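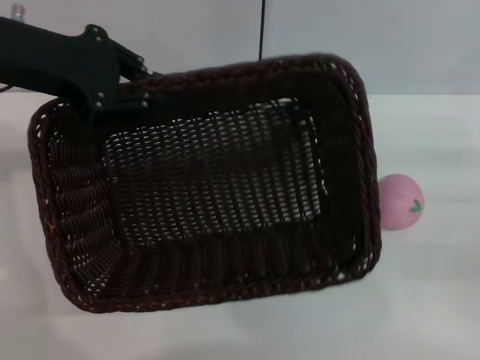
专题 > 机器与人 > 特写

栏目:长报道 / 自动化 / 手艺

把篮子递给它

在迪科夫(Dikow)的一间厂房里,教机器人干活的人每天下班时,自己走路的样子先变得有点像机器人

我到加顿公司(Gaton)的那天早上,彼得罗·克拉韦茨(Petro Kravets)正在和一只藤编篮子较劲。准确地说,是他隔着一副手套、一个头显和一根很容易绊人的电缆,在和篮子较劲。篮子在桌子那头,他在桌子这头,中间站着一台机器,黑色的手臂,黑色的手,手指扣在篮沿上,神情严肃。机器当然没有神情,可是在那屋里待久了,谁都会开始给它配上一个。

“别跟我说话,”克拉韦茨说,“我在捏。”

他捏了很久。我站在旁边喝完了一杯咖啡,又去续了一杯,回来时他还在捏。

厂房在利先科街(Lysenko)尽头,从前是卖窗帘的仓库,墙上还留着几排挂样布的钩子,现在挂头显和外套。门口没有招牌,送外卖的总是送到隔壁修车铺,修车铺的人因此吃得很好。加顿公司在这里做的事情,说给亲戚听往往要说两遍:雇人,让人操纵机器人做家务,把整个过程录下来,再拿录下来的东西去训练机器人,好让它以后自己做家务。亲戚听完通常会问,那为什么不让这个人直接把家务做了。克拉韦茨说他母亲每逢节日都问一次,他至今没有找到能让她满意的答案。

公司把这套遥操作设备叫作“德林杜拉”(Drindura)。名字的来历有几个版本,彼此矛盾,每个讲的人都赌咒发誓。操作员戴上手套,手怎么动,机器的手就怎么动,至少宣传册上是这么写的。实际情况是,你的手有皮肤,它的没有;你捏住一样东西,手指头会告诉你捏住了,它的手指头在这件事上保持沉默。于是你只能盯着画面看,看那几节哑光黑的指头有没有压在篮沿上,看篮子有没有跟着走。一个人活到三十多岁,忽然要靠眼睛来确认自己有没有拿住东西,这种体验相当败兴。

我之所以知道,是因为他们让我试了。

先讲讲他们怎么教新人。第一天不碰任何物件,只练把手伸出去再收回来。听着像老年活动中心的早操,做起来也像。第二天练抓一块海绵,海绵脾气好,怎么抓都行。第三天开始抓会滚的东西,人员流失多半发生在这一天。篮子排在后面,因为篮子讨厌的地方很多:沿口是一圈拧成绳状的粗辫子,比篮壁厚出不少,手指压上去容易打滑;篮子又轻,抓得偏一点,整只就翘起来,底朝着你,像条翻了肚的鱼。

克拉韦茨在这里算老资格。他以前修钢琴,再以前在一家旅馆的洗衣房叠床单,他坚持认为后一段经历更有用。“钢琴有人教你怎么修,”他说,“床单没人教,你就是在那儿叠,叠到有一天你发现自己不想这件事了。我现在的工作是把不想的事重新想一遍,还得慢慢想。”

慢是这里的第一条规矩。人平时拿东西太快了,快到录下来的数据里全是含糊的动作:伸手的时候已经在转腕,转腕的时候眼睛已经看向下一样。机器学到这种录像,会学成一个心不在焉的人,手在这边,心思在那边,最后把杯子放在桌沿外头的空气里。所以操作员要把一个动作拆开,伸,停,合,停,提。克拉韦茨说,他头一个月回家给女儿切面包,也是伸,停,合,停,他女儿站在旁边饿得直跺脚。

可是也不能太慢。太慢了,机器会学会犹豫。加顿公司有过一批录像,出自一位极其认真的操作员之手,此人每次放下东西之前都要在空中悬一会儿,看准了才放。机器学了以后,每次放东西之前也要悬一会儿,悬的时间比他还长,带着一种令人不安的深思。那批数据后来没用。那位操作员后来去学了牙科,大家都觉得挺合适。

这一类事情在厂房里有很多,几乎可以编成一本家丑集。有位同事打喷嚏时手会往右一抖,机器便在完全不需要打喷嚏的情况下往右一抖。有人习惯拿完东西在裤子上蹭蹭手,机器没有裤子,也蹭。负责筛选录像的那一组人坐在二楼,整天看这些东西,看得个个都很宽容,也都不太愿意在人前吃饭。

再说数目。篮子这一项任务,合同里要的是2,000条合格的演示。合格的意思是从头到尾一气呵成,没有掉,没有撞,没有中途去挠鼻子。每条最长30秒,超了就作废,哪怕最后一秒篮子摆得像静物画一样漂亮。一名操作员连续戴头显不能超过30分钟,到点必须摘下来走一走,这条规矩是有人摘下头显后径直走进衣架之后定的。照这个规矩算,日子过得并不快。加顿公司签的是十二月交货,我去的时候,办公室里关于十二月的话题大家已经学会绕着走了。

“篮子其实不算难,”克拉韦茨说。他说这话时刚刚作废了一条。“难的是球。”

球是粉色的,浅浅的粉,哑光,形状像颗小桃子,也有人坚持说是苹果,一侧带一小片绿叶似的记号。关于它究竟是桃还是苹果,厂房里分成两派,标注组为此开过会,最后在文件里写的是“粉色球”,两派都不满意。任务本身一句话就能讲完:抓住篮沿,把篮子摆正,再把球放进去。球就靠在篮子右边的外沿上,篮沿稍微一动,它就有可能跟着动。人碰上这种情况,会伸另一只手去挡一下,挡完都不记得自己挡过。在这里,挡一下也是一个动作,要么次次都挡,要么次次都不挡,事先得商量好。

他们商量的结果是不挡。于是球常常滚走,滚过那张白得晃眼的桌子,滚到地上,由一个叫“捡球的”的职位去捡。这个职位轮流担任,每人轮到的那天都会发现自己本来腰就不太好。

轮到我了。

手套比我想的紧,头显比我想的沉,戴上之后世界变成一张白桌子和一堵浅灰的墙,再加上一条从左边伸进来的黑胳膊。有那么一小会儿,我真心觉得那胳膊是我的,还嫌它粗。我动了动食指,它也动了动食指,指节上一颗颗银色的小螺丝或是铆钉跟着弯下去。说老实话,我挺得意。

然后我去抓篮子。

第一次,手指从篮沿上方大约一个巴掌的地方合拢,抓住了空气,抓得很牢。克拉韦茨在旁边说:“漂亮。”第二次我够到了,可是只够到外侧,手指一合,把篮子推了出去。第三次我把拇指伸进篮子里头,其余手指留在外头,中间夹着那圈辫子,往里一收,篮子歪着起来了,整个敞口冲着我。篮底编得密密的,缝隙里漏出一点一点的白,底下桌面的光透上来。我盯着那些光点看,觉得自己头一回真正看见一只篮子,正想说点有分量的话,手一松,掉了。

“超时了,”克拉韦茨说。

他后来给我看他是怎么做的,我才明白自己错在哪里。我一直在对付篮子,他对付的是那一小段沿口。他挑的是左上角那一截,手从上面下去,指头顺着沿子往下扣,扣到底再捏。他说挑这儿是因为这儿离胳膊近,手腕不用拧,电缆也不会缠到肘上。他还说,别看球,看球就会想着球,想着球手就往右偏,手一偏机器就学会了往右偏,以后两千条录像里它都惦记着那个球。我问,那什么时候看球。他想了想,说:“该拿球的时候。”

我试了12次,合格的有3次。克拉韦茨说这个成绩不错,他说的时候看着别处。那3条据说真的进了库,所以将来某一天,如果有台机器在你家厨房里收拾水果,收到一半忽然显得对自己颇为满意,那里头可能有我一点贡献。

午饭是在厂房后面吃的,修车铺的人把误送的两份汤还了回来,汤面上已经少了肉。席间谈的是另一种教法,就是不戴手套,直接握住机器的手腕,牵着它走一遍,跟教小孩写毛笔字似的。加顿公司也有这样的工位,在大厅另一头。好处是手上有感觉,篮子重不重、卡没卡住,当场就知道。坏处是人得站在机器旁边,身子难免挡住镜头,录下来的画面里总有半个肩膀或者一截毛衣,机器看了,以为毛衣也是工序的一部分。干这个工位的人于是都练出一种侧身探手的站法,远看像在从别人口袋里掏东西。

两派人互相瞧不上,程度温和。戴手套的说牵手腕的是在作弊,牵手腕的说戴手套的是在打游戏。到了筛选组那里,两种录像一视同仁地被打回来。

下午我上二楼,看他们怎么筛。屏幕上一条接一条,同一张白桌子,同一只深棕色的篮子,看到后来,我能从手指落下去的样子认出是谁在操作。克拉韦茨的落得很轻,到了沿口才忽然有了主意。另有一位总是先在沿子上点一下,像敲门。筛选组的人说,干上几个月,他们在街上看人买橘子都能看出毛病来,伸手太早,松手太晚,这条不能用。其中一位和人约会时,对方替她拉开椅子,她脱口说了句“重来”。后来倒也没有分手。

我问他们,机器现在学得怎么样。屋里安静了一下,有人把窗户关上了。

学得怎么样,得看是哪天问,也得看问谁。11月19日,星期二,他们做过一次内部演示,操作员全体摘掉手套,站到黄线外面,由机器自己来。它伸手,停,合,停,把篮子摆正了,众人鼓掌。接着它去拿球,拿起来,移到篮子上方,然后悬在那里。悬了很久。有人小声说起了那位去学牙科的同事。最后它松了手,球掉进篮子,弹了一下,又弹出来,滚过桌面,落到地上。

机器把手收回来,在并不存在的裤子上蹭了蹭。

克拉韦茨讲到这里,脸上有一种很难归类的表情,我估计他女儿第一次自己系鞋带系成死结的时候,他也是这副样子。我问他算成功还是失败。他说表格上有一栏叫“部分完成”,平时没人填,那天填了。

他又戴上头显,让我把地上的球递到桌上去,放在篮子右边,挨着沿口,叶子那一面朝外。我放了。他说再往里一点。我往里推了推。他说过了。我又往外拨了一点,拨的时候注意到自己伸,停,合,停。

“行,”他说,“别动了。”

相关阅读
· 洗衣房里的工程师:叠床单为什么比下棋难
· 一副数据手套的寿命
· 利先科街旧仓库的新房客
· 谁来给机器人的录像打分
· 读者来信:我家的扫地机器人怕地毯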